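Darorgate disc cell: questions we keep being asked
Last changed 27th September

Why did the cell stop in March?
It picked up two discs, believed it had one, and tried to put both on a spindle built for one. The spindle won. The arm tripped on overload and sat there looking blameless until the shift changed.

Doesn't Prosel check for doubles?
It checks grip width. The limit had been set at 9 mm during commissioning at Gresside and left there, generous enough to wave a pair through with a gap between them.

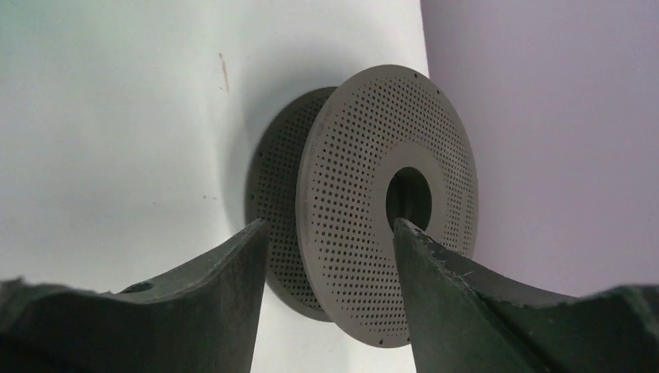
Why are doubles so hard to catch?
Doubles come in two sorts, and the tidy sort is easy: discs lying flush weigh double and the scale objects. The awkward sort is staggered, with the rear disc showing only as a crescent behind the front one, one fingertip in the centre hole of the first and the other against the edge of the second. Grip width then means very little, and the old software was delighted with it.

What has changed?
The limit is now 4 mm, and Kowalczyk supplied a weight check that runs before the arm leaves the tray. Fingertips are inspected every 500 picks.

May I reach in and separate them?
No. Press stop, lock off, then open the guard. A perforated disc has a great many edges.

Who do I tell?
The Gresside desk. Please leave the discs where they are until somebody has looked.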